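I bought the Provik table fan in February, when nobody else in our building was thinking about fans, and I paid 67 dollars for it. Now I have used it through a full warm season, at home and at my shared office, and I think I can say something useful.

First, why a fan and not an air conditioner. Our office is on the upper level of an old building from 2006 - old for the owner, who always apologizes for it. The warm air from the ground floor comes up to us and stays. The owner does not permit anything that needs a hose through the window. So it must be a fan, and it must be a quiet one, as people make phone calls at the same table.

## Noise

The Provik has 30 speed steps. I find this number too high, and I don't know a person who can feel the difference between step 11 and step 12. But the low steps are very good. Up to step 8 I hear only a soft air sound, and I can sleep with it beside the bed. From step 15 there is a small electrical tone, like a charger makes when you put your ear on it. My husband does not hear it. I do, and on a quiet Sunday it disturbs me when I read.

Above step 22 it is loud. You can still speak, but you will not want to listen to music.

## Air on the table

The box promises "gentle air that does not move your papers." I tested this with receipts, which I have in large quantity. On step 5 they stayed in place at arm's length. On step 9 the top ones began to travel. With normal printer paper you can go to step 13 or so before you need a heavy cup.

The swing function turns the head left and right, and it is the part I like most. You can choose a narrow swing or a wide one. With the wide one, two people at a long table both get some air, and neither gets it in the eyes all the time. My old Zeltlow fan had only one swing, and at the end of each turn it made a click.
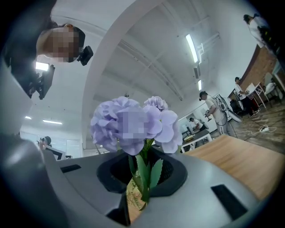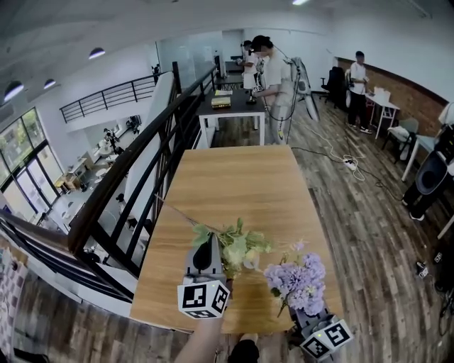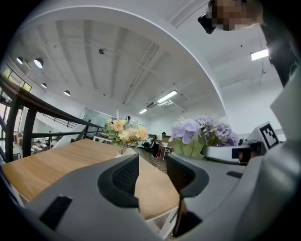
Flowers and long wooden tables, upstairs.

The height can be changed with one hand, but please hold the base with the other, or the whole fan comes up with it. The base is a little light for my taste. It has never fallen, but when I pull the cable by accident it slides. I put four rubber dots under it and now it stays.

## Cleaning

Here I must complain. The front grill opens with a quarter turn, as the manual shows, and the blade comes off easily. The back grill is fixed with three very small screws, and the dust of course goes to the back. The first time, I needed most of an evening, and one screw went under the refrigerator. My colleague Apolline Deschamps has the Ofori, and there both grills open with a clip. She cleans hers during a coffee break. I was jealous.

The surface is matte white and takes finger marks near the buttons. A damp cloth is enough.

## Remote and timer

The remote is thin and holds to the back of the fan with a magnet. Good idea, weak magnet. The timer goes in steps of one hour, up to 12, and it remembers the last speed after you switch off. It does not remember the swing, so I press that button again every morning.

There is also an app. I installed it, it asked for my location, and I removed it. The fan works completely without it.

## Compared with others

I also looked at the Ikora tower model for 259 dollars. In the store it was more quiet than mine on the high steps, and it looks elegant, but for that money I can have three Proviks and still buy lunch. If you sleep lightly and need strong air at night, go and listen to it. The Ofori moves less air than the Provik, and its lowest speed is already too strong for my bedroom.

I would buy the Provik again for a desk or a bedroom. For a kitchen, where there is grease in the air, I would take the Ofori because of the clips. Keep the small screws in a cup when you clean, and write to the shop if the remote is missing from the box - mine was under the cardboard at the bottom, and I found it after I had already sent them an email.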